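I've been after a decent everyday watch since December, and last month I finally gave in and bought the Zallitz with the brown strap. It's a lovely thing -- slim, quiet, and it slides under a shirt cuff without catching (my old Vunix used to chew through buttonholes!). I'd nearly gone for the Araújo, but it was 400 pounds and the Zallitz was 300, so that settled that.

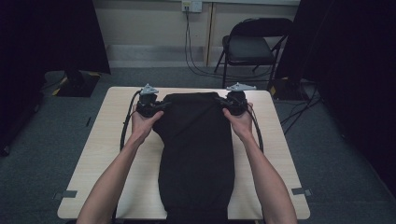

The strap was stiff as a board for the first 2 weeks, mind you. I wore it round the house in the evenings until it softened up, and now I forget I've got it on.

My one grumble is the buckle, which is a bit shiny for my taste and already has a scratch on it.
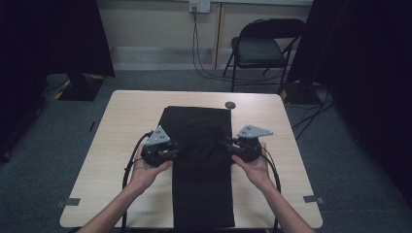

I might swap it for a plain one from Zindar, if they ever get the small size back in. The green dial still makes me smile every morning, though, and I've stopped checking the time on my phone.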